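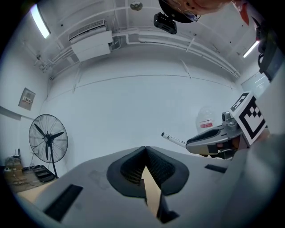 **Nerus Wet-Wipe Wall Planner - large, undated**

Back in stock after the September mess. Same sheet, new packaging, price unchanged.

Undated wall planner for shops, kitchens, classrooms, anyplace with a shift list. Four months showing at once, big squares, Monday or Sunday start (you write the days in yourself). Wipe down with a damp cloth, start over.

### Specs

- Width 87 cm, height 60 cm
- Weight 480 g without the tube
- Rolled, not folded. Never folded
- Matte face, so no glare from overhead lights
- Notes strip down the right side
- Corner holes, punched. Tacks not included, sorry

### What to write with

Wet-erase pens. Fine tip is best, the squares fit two lines of normal handwriting, three if you're neat. Dry-erase works but rubs off on sleeves - fine for a whiteboard, annoying on a planner by the door. Permanent marker will ghost. Rubbing alcohol gets most of it, test a corner first.

Pencil - no. Crayon comes off better than you'd think.

### Hanging it

Comes curled from the tube. Lay it face down overnight with books on the corners. Then tack the top two, let it hang an hour, tack the bottom. If you tape it, use painters tape on the back, the clear stuff pulls paint. Keep it off the wall over a radiator, the sheet waves and dosen't go flat again.

### Which one do I want?

**Nerus large** is this page. **Stundico** is the hourly version, one week per sheet, for booking rooms and chairs. Salons like it. **Çınar** is the small desk pad, paper, tear-off, not wipeable - people order it by mistake, please check the cart.

Not sure? Get the large. The squares on the Stundico are tiny.

### Ordering

Single sheets ship in a tube. Packs of 4 ship in one wider tube and cost less each, price shows at checkout. School and office accounts, put the PO number in the comments box or it holds up the invoice.

Pickup at the Plornville counter is fine, just wait for the ready email. We don't keep sheets up front any more.

Creased or dinged on arrival, send a photo of the tube and the sheet, we'll send another. Keep the bad one, use it for scrap. Written-on sheets can't come back.

Custom header (school name, team name etc) - yes, one color only, longer wait. Email the text exactly how you want it, we print what you typed. Ask for Lorne Chisholm, he does the proofs and will send one before anything gets printed.

Page updated April 27, 2025. Old listing had the hieght and width swapped, the numbers up top are the right ones.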